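# The Prarnham Evaluation

The Office of Mobile Equipment at Prarnham received two controllers for evaluation. The first was supplied by Plarkitz and the second by Verix. Fouzia Awan was appointed evaluating officer and was instructed to recommend one of them for the walking unit by the end of the quarter.

Her first report ran to 72 pages. It recorded that both controllers had completed the indoor course within the permitted time, and that the Verix controller drew less current on the stairs. The Director returned it with a single note in the margin: "Which one would you send out alone?"

Miss Awan considered the note improper. The evaluation form had no field for such a question. She nevertheless requested permission to repeat the comparison outdoors, on the path below the hill, and permission was granted under Section 4.

The terms were simple. Each controller would take the same walking unit along the asphalt toward the hillside, follow the bend to the left, and come back. A fixed camera beside the path would record throughout. No operator would walk beside it. 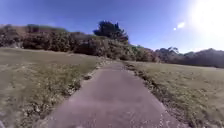

The Plarkitz controller went first. It kept to the center of the path at an even pace, passed out of sight behind the rise, and returned in eleven minutes. The log contained 1,786 entries, all of them routine. Miss Awan signed the sheet and changed the controller.

The Verix controller departed in the same manner and did not return in eleven minutes. At twenty minutes she was obliged by procedure to inform the Director, who came down in his overcoat and stood next to her without speaking. The link remained sound. The battery was good. The unit reported, at regular intervals, that it was stationary and in no difficulty.

At twenty-six minutes it came back around the bend.

The recording was reviewed that afternoon. Beyond the rise the unit had halted at a place where leaves covered the asphalt from one side to the other. It had tested the surface with one foot, withdrawn the foot, and tested again a little to the left. It had done this more than 1,000 times before crossing.

"The other one walked straight over," said the Director.

"Yes, sir. Without testing."

"Was there anything under the leaves?"

Miss Awan replied that she had gone to look. There was asphalt under the leaves.

The Director asked what she intended to recommend. She asked for one further day and was given it. In the evening she took the form home to Chornovol, which was irregular, and wrote in the space reserved for the serial number that she would send the first controller with a parcel and the second with a child.

The form was accepted in October. Both controllers were purchased.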